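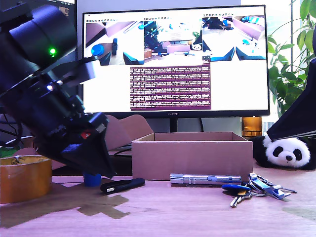 A reply came back from the Odau end of the list inside the hour: keep the box, lose the keys, and why is there a flashlight in a desk kit at all.

OK so. Answering that, plus the message below. Typing fast, sorry.

> 12 May 2026
> Could whoever is doing the desk clear-out write down what goes in the small-things box? Last December we ended up with three boxes and no list. Also is it one box per desk or one per room? Ernlow wants it settled before the move.

One per desk. Small stuff only. Flash drive, flashlight, keys, the little blue one with the lid. Box stays open till the list is taped on, then close it. Packing tape – 100 ft left on the roll per the label on my shelf, I'll order more from Polat if we run short. Don't use it on the desktops, it pulls the finish.

Flashlight is for under the desks. Lights at Cirno are not on yet. Thats why.
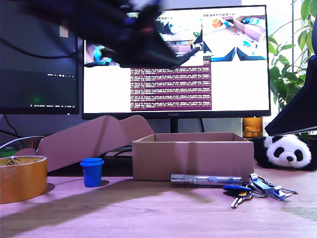 Monitors go last and they go in their own cartons, 140 of those coming, flat. Unplug both ends of every cable and bag it with the screen it came off. The stuff people keep next to the screens is the real problem. Plants ride in cars, not the truck. The panda, the amber glass behind it, anything like that – soft things can go on top in the small box, glass gets wrapped by whoever owns it. Desk number on the carton, e.g. 1116, on two sides, not the lid.

> And the keys? Do they travel in the box or not?

Not loose, no. See next bit.
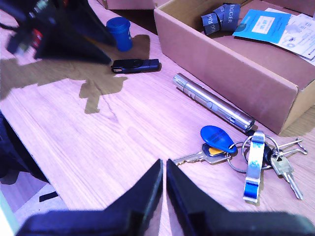 One person wrote me off-list that keys in an open box is how you lose keys, and that they should be tagged and handed in seperately.

Fair. New rule then: whole bunch goes in an envelope, desk number on it, envelope goes to the front desk and not in the box. If theres a house key on your ring take it off first. Flash drives same envelope, the silver end scratches everything. Flashlight can stay with the box.

Budget for all of it is 600 so please reuse cartons.

List template tonight or tomorrow morning. Shout if I missed something.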